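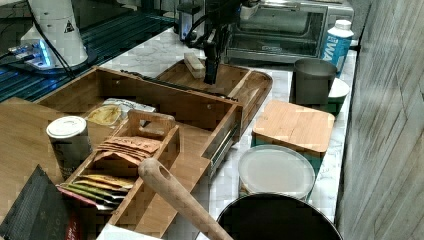
MEMORANDUM

To: Châu Đàm, Office of Capital Planning
From: Nhàn Dương, Kitchen Automation Program, Preltesness Institute
Re: Second arm, revised request

The Program acknowledges receipt of the Office's questions regarding our December submission and responds to them in the order received.

The Office asks why a second robot arm is required when the first remains in service. The first arm is assigned to the counter. It moves small items to and from a tray, and it is scheduled for 10 hours a day. The second arm would be assigned to the sink, which at present is assigned to me.

The Office asks whether the Warnis arm may be replaced by the less costly Msimang model. The Program has reviewed the Msimang literature. The Msimang arm requires a level floor. The Office will recall the matter of the floor from our prior correspondence, and the reply then given that floors are a Facilities expense.

The Office asks the Program to justify the line reading "Consumables, 2000." This line covers replacement gripper pads, cable ties, and tea. The tea is test material. It is true that test material has on occasion been drunk. A log of these occasions is attached, and the Office will find its own initials on it in two places.

The Office asks for the expected service life of the equipment. The vendor, Disitico, states 5 years. The Program has entered 5 years on the form. In the field marked "Basis for estimate," I first wrote that I had worked beside the present arm since its delivery and expected it to outlast my appointment. I was advised that the field accepts only numerals, and I have corrected it.

The Office asks, finally, whether any position could be reduced if the purchase were approved. I have considered this question longer than the others. I read it at the counter after six in the evening, with the arm stopped over the tray, and I did not find an answer there that could be entered in numerals. The Program therefore leaves the field blank and requests an extension.

Respectfully submitted,
N. Dương

Returned with note, in pencil:

Extension granted. Purchase approved, one unit, Warnis. Facilities will come about the floor. Please strike my initials from the log, or else order the better tea.
C. Đàm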